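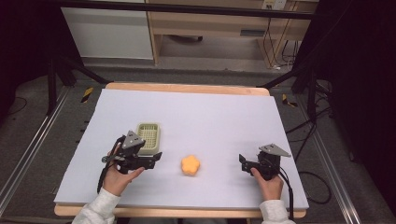 robotics club update, June edition. we're at 597 demos for the soap task!! goal is 900 before summer break

1/ task sounds dumb easy. soap goes in the dish. both hands, hand-held grippers, no robot yet, just us being the arms

2/ hardest part is going slow. Team Dikadano (my team, hi) got 20 runs tossed bc we were basicaly speedrunning it 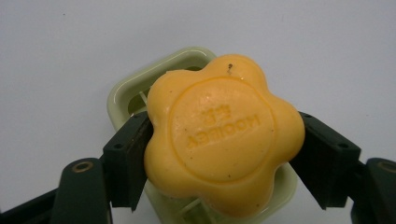 Wian Shezi replied asking if we let the left hand help or if that's cheating. Not cheating! the Praderau rules say two arms, use em both

3/ new thing: every run gets a different start spot for the soap. Mahlangu team already does this and their policy kicks ours around the block

4/ also yellow on white is super easy to see so we might swap colors next. votes??
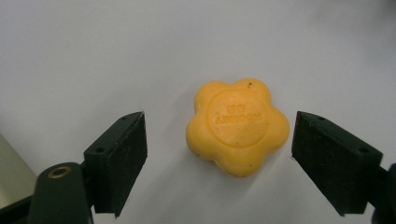 lining up for the grab

5/ 30 more tonite if the batteries hold. need ppl at 6pm, bring snacks, long sleeves fine, no rings

6/ Wanusmont meetup stuff in a seperate thread, still waiting on the van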